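Fewer demonstrations, same result on kitchen tasks

The Lekine group has finished its first round of tests on learning from short demonstrations. The two-armed robot was trained on 362 recordings of pan and lid handling, where the earlier method from the Imora project needed 1,000.
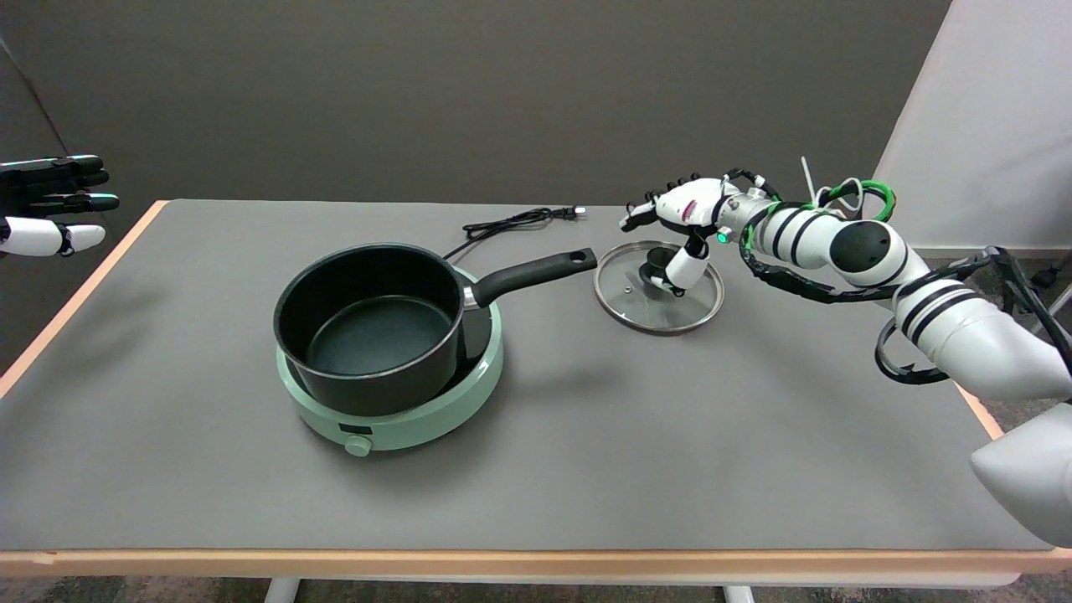 One hand at the glass lid, with the saucepan on the hot plate.

Over 40 trials per task, lid placing came out level with the older method. Grasping the lid knob is still the weak point - most failed runs go wrong there. A write-up is due in September.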